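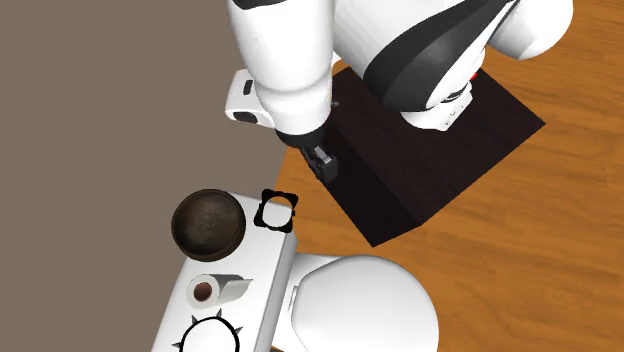
Checking the grip in simulation before running the arm

Do this before booking time on the real arm in the Kolldale workshop. It takes one evening.

Step 1. Load the bench model

Open the Marnari scene file and set the pedestal height to 381 mm. Leave the paper towel and the bowl on the white table. Save as a new file.

Step 2. Test the ring

Set finger force to 4 N and travel speed to 100 mm/s. Check the ring against the gripper in the close view.
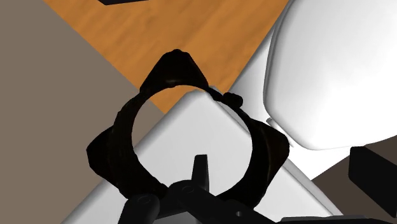
Step 3. Export

Export the joint path and send it to Fares Moussa for the Ama controller.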